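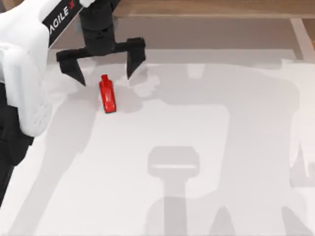

I've been through more plant protein powders than I want to admit, so when my sister-in-law Vlasta Yordanov handed me a half-used bag of Nutport pumpkin seed protein in December I took it home mostly to be polite. I'm now on my second bag, which I paid for myself!

First thing to know: it's green. Kind of a pond green once you add milk, and my kids have opinions about that. The taste is mild and a bit toasty, like the bottom of a bowl of trail mix, and there's no vanilla or sweetener or any of that stuff covering it up. If you're used to the sweet powders you'll probably want half a banana in there (I use a whole one, and a spoonful of peanut butter if I've been to the gym).

Texture is where I'd take off a point. In a blender it's great. In a shaker bottle it clumps, and then you get a gritty layer sitting at the bottom that you have to swirl around and gulp down. I tried letting it soak for a few minutes first and that helped some, but I don't always have the patience at six in the morning. The Fillitz pea protein I had before this mixes way smoother - but it left me bloated and it had that chalky aftertaste, so I'll take the grit.

It's really good in oatmeal, by the way. I stir in 2 tablespoons after cooking, with a splash more water than usual because it soaks up everything. I also swapped some into my pancake batter and they came out dense but tasty. Don't go overboard there. I tried 4 tablespoons once and we could have patched the driveway with them.

The bag itself annoys me. The zipper gets powder in it and stops sealing, so I moved everything into a jar and keep it in the fridge door. There's no scoop either, just so you know.

I get mine at Harkthorpe, the little health food place near my work, and they've been out of it twice now, so I grab it when I see it. Four stars from me. I'd go to five if they milled it finer and fixed that zipper.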